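3.2 Loading the work package onto the yard tablet

Before you start, get the printed drawing for the same hull block. The Lonuvon software claims it will flag any mismatch between the model and the steel. At Teltotthorpe it flagged some of them, so keep the paper until your foreman signs off.

1. Switch on the tablet and wait for the green bar.
2. Enter the block number, e.g. 1045. Leading zeros are dropped without warning.
3. Tap Align, then point at two reference marks at least 3 metres apart.
4. Compare the overlay with the drawing at one frame and one bulkhead.

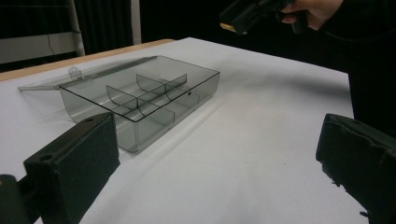 If the overlay drifts more than 20 mm, repeat step 3. The supplier's brochure says drift "corrects itself over time." We have yet to see it.

Note: Kaj Hedegaard's March trial on the Traltano hull is often quoted as proof that the tablet halves marking-out time. The trial left out battery changes and log-ins. Plan your shift on the old times.

CAUTION: Do not cut, drill or weld to an overlay line alone. Mark it, measure it with a tape, then cut.

5. Tap Close Package. If "Synced" fails to appear, write the block number in the Kárason log and tell the planning office.

Section revised 27 December 2018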